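Lodex Handheld Gripper Pair – Gallery

Lodex is a pair of handheld grippers from Praltero, sold as a kit for recording two-handed manipulation tasks. The operator holds one gripper in each hand and does the job directly, and the recordings are used to train robot arms fitted with matching jaws. The kit on this page is set up for cloth work at our Marudby workshop.

Cloth is a standard part of our acceptance routine. A rigid block can be held badly and still end up in the right place, but fabric shows a poor grip at once. The operator takes a corner in each pair of jaws, lifts, and keeps the upper edge level before laying the piece flat or hanging it.

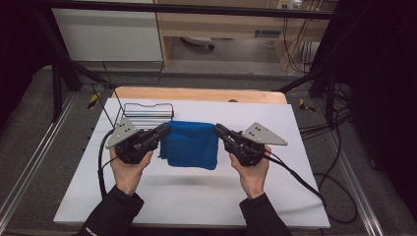 Height matters more than speed at this stage. A cloth carried too high swings, and the swing ends up in the training data. We ask operators to keep the lower edge just clear of the board and to let the fabric settle before the next move. New operators usually need one Tuesday morning to get used to it.

Grippers
Black, angular plastic bodies, one pair of jaws each. A light gray triangular metal plate is mounted on the outer top side of each body. The handle is held with the fingers curled around it, as on a power tool. Long sleeves are fine, but tight cuffs are better.

Cables
Both grippers are wired. Route each cable to its own side and leave a loop long enough for full reach. Crossed cables are the most common cause of a discarded take.

Work surface
A plain white board is recommended. Strong cloth colors such as royal blue separate well from it. Patterned tops are not supported by the current software.

Kit contents
2 grippers, 2 cables, jaw spares, calibration sheet and a license for the recording software. The work frame and board are ordered separately.

Service
Jaws are inspected after 3,000 grasps and replaced if the gripping faces show wear. The spare jaw set is part number 696. Repairs are handled in Saithong – allow extra time for shipping in July, when the workshop runs on reduced hours.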